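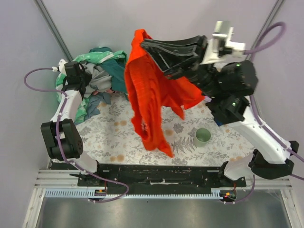 Grasp Point Selection and Two-Arm Scheduling for Sorting a Clothing Pile
Final project report, Skendness group

1. Summary

This project adds a perception and planning layer, named Oltus, to an existing two-arm bench. The task is to take garments one at a time from a mixed pile and move each to a clear part of the table. Control of the individual joints was already in place and was not changed. The work covers garment segmentation, choice of grasp point, and a scheduler that keeps the arms out of each other's way.

2. Software structure

Oltus runs as three processes. The first reads the fixed camera and produces a mask for each visible piece of fabric. The second ranks grasp candidates. The third, called Bredach, holds the schedule and sends target poses to the arm controllers. Messages between them are timestamped at the camera, and any pose computed from an image older than 210 ms is dropped.

3. Segmentation

The network was fine-tuned on 689 labeled images of clothing piles. A plain gray cloth was used at first, and masks were clean. With a printed cloth the network labeled parts of the pattern as fabric to be picked, mostly where a flower met the edge of a garment. We added printed backgrounds to the training set and a height check against the table plane. The height check removed most of the false masks but also removed thin sleeves lying flat. Those are now kept if they connect to a region that passes.

Strong colors separate well. A single orange or red garment is found in almost every image. Grays and dark greens overlapping each other are still merged into one mask, and the planner then treats two garments as one.

4. Grasp point selection

Candidates are sampled along ridges in the depth map. Each is scored on local height, distance from the mask boundary, and clearance for the fingers. The top 5 are passed to the planner, which takes the first one with a collision-free approach.

Scoring on height alone gave more double picks, as the highest ridge is often where two pieces cross. The boundary term was added for this reason. Its weight was set by hand and has not been tuned further.

5. Scheduling

Bredach divides the table into a left zone, a right zone and a shared middle strip. Only one arm may hold the lock on the strip. The other arm can stay at the pile or move inside its own zone. The lock is released when the gripper has left the strip and the garment mask no longer touches it.

The second condition matters for long garments. A lifted knit hangs well below the fingers and swings after the arm has stopped. In early versions the lock was released on gripper position alone, and the waiting arm moved into hanging fabric. The swing also blurs the lower edge of the garment in the image, so the mask is padded before the check is made.

6. Testing

We logged 460 pick attempts across several pile arrangements. Small objects such as cups were left on the table in part of the runs and entered in the planner as fixed obstacles. Failures were sorted by hand into missed grasp, double pick, slip during lift, and planner timeout. Double picks were the largest group, followed by slips on smooth fabric. Timeouts occurred mainly when the pile was close to a corner and few approach angles were free.

7. Known problems

The collision model treats each arm as a set of capsules and leaves out the cables. A margin was added on the outer side of the links, at the cost of some reachable poses near the walls.

Camera calibration is done with the Wouters script and has to be repeated if the camera mount is touched. There is no automatic check for drift. Comparing the known position of the front rail with its detected position would be enough, and the function for it is in the repository but is not called.

Retries after a double pick use the same ranking as before and often select the same point. Storing rejected points for the current pile is the next change planned.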